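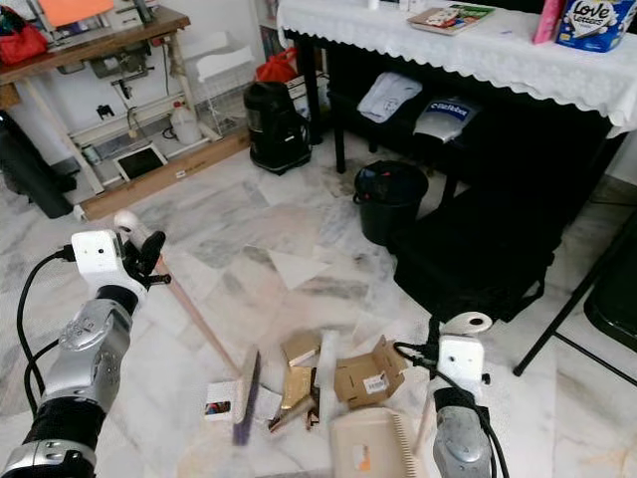

Matić is looking for a part-time workroom cleaner and packer at our Jillbridge premises. We repair and resell household linen, lamps and small furniture, and most of what we handle arrives in cardboard and leaves in cardboard. The job is split evenly between keeping the workroom clean and getting orders ready for the courier. The floor is grey-veined marble tile and shows everything, so opened boxes, torn paper and stray bits of card need to be swept up between jobs as well as at the end of the day. There is a broom and dustpan for the quick work and a vacuum cleaner for the rest.

Hours and pay

Monday to Thursday, 7.30 to 11.30 in the morning. Extra hours are available in December, when we send out about 80 parcels a day, and you can say yes or no to these as you like. Pay is weekly, above the legal minimum, and the rate will be given to you in writing before you come for interview. You will have 28 days' paid holiday pro rata. There is a trial period of 10 weeks, paid at the full rate.

What you will do

Sweep and vacuum the workroom floor, including under the workbench and tables.
Mop the tiles with the neutral cleaner provided. No vinegar, bleach or descaler on the marble, please.
Flatten used boxes and take them to the paper and card bins in the yard.
Check the sweepings for hooks, screws and small fittings before they go in the bin.
Wipe down the workbench without moving unfinished repairs.
Wrap and box orders from the day's list, and stick on the labels.
Tell Mateja when tape, tissue or bin bags are running low.

You will not be asked to clean the toilets or the stairs. Drodska, who look after the building, do those.

What we need from you

You should be able to bend, kneel and lift boxes of up to 10 kg. Larger items are carried by two people. You need to read an order list in English and be on time, as the courier comes at 11.15 and does not wait. Previous cleaning or warehouse work is useful but we will train someone without it. No driving licence needed.

There is some dust from the furniture repairs. Masks and gloves are supplied. If you have asthma or a skin condition, mention it when you apply and we can talk about which tasks would suit you.

The people

You would report to Mateja Trajkovski, who runs the workroom. Vlasta Gashi does the linen and Esperanza Alcantara the lamps, and both are in most mornings. The radio is usually on. Tea and coffee are free and there is a fridge for your lunch. The 50 bus stops outside and bicycles can be left in the yard.

How to apply

Write to Nermina Mladenović at the Jillbridge office, or hand in a letter at the front desk between 9 and 4. Half a page is enough. Say what work you have done before, when you could start, and give the name of one person we can ring for a reference. A CV is welcome but not required.

Applications close on Fri 17 July. Interviews will be held the week after in the workroom and take half an hour, including a look round. Everyone who applies will get a reply.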